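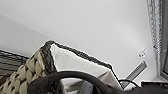
Amna Cheema says the gully ladders are too steep for newts and she'd have told me so in April if I'd asked. Fair enough, I didn't ask. She'd like them no steeper than 52 degrees and she wants the mesh rougher, too, as the little ones slide off the smooth stuff.

May 26, 2018. Workshop, most of the afternoon.

So the plan had been to finish the second lot of ladders for the drains along Fanon Lane, and instead I've spent the day taking the first lot apart. We lifted the grates on the Ventura end last week and found toads in three of them, all alive, plus one very cross frog (it went straight through Amna's fingers and into the nettles). The ladders were in place in all three. Two toads were sitting right at the bottom of theirs, looking at it. I don't know if they'd tried to climb or just liked the shade, and I don't see how we'd find out without sitting in the road with a torch.

Mesh

Tried the coir matting over the aluminium strip. It grips well but it swells when you soak it, and after a night in the bucket it had pulled two of the rivets. The plastic mesh doesn't swell, but it's slippery even after I'd gone over it with coarse paper. I'm leaning towards the coir with bigger washers -- cheap, easy to swap, and I've still got a whole roll of it. Cut the strip 300 mm longer than last time to get the angle down. That means it has to bend at the bottom or it won't sit in the pot, and my bends are still not pretty.
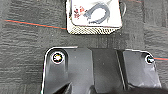

Labels and the repellent question

Every ladder needs a tag so the highways crew don't bin it when they empty the drains. Andoditz tags are holding up fine so far, even number 21, which had a lorry park on its grate for goodness knows how long. Please write the number on the ladder as well as the tag!! I've got one here with no tag at all and no clue which drain it came from.

Someone left a bottle of Stinurine on the bench with a note asking if it would keep the rats off the pond bank. I'm not putting it anywhere near the water until I've read what's in it, and the label is mostly a drawing of a fox. If it was you, come and have a chat.
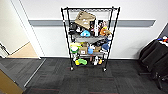

Lane count

Went back through the spring sheets while the glue was going off. The best night on the lane was 19 toads carried over, all before ten o'clock, and then it turned cold and there was nothing but slugs. The sheets don't say which side of the road people started on. We need a box for that on the new form, and a bigger space for the weather, as everybody writes up the margin. Also "loads" is not a number, whoever you are. 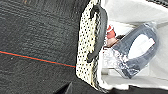
I'd like the new form sorted well before next season so we aren't printing it the night the rain comes. Amna has offered to draw it up, and I've said yes before she can change her mind.

Still to do: longer rivets, bend the rest of the strips, ring highways again about the broken grate by the bus stop. Someone has put a traffic cone in it, and the cone is now stuck too.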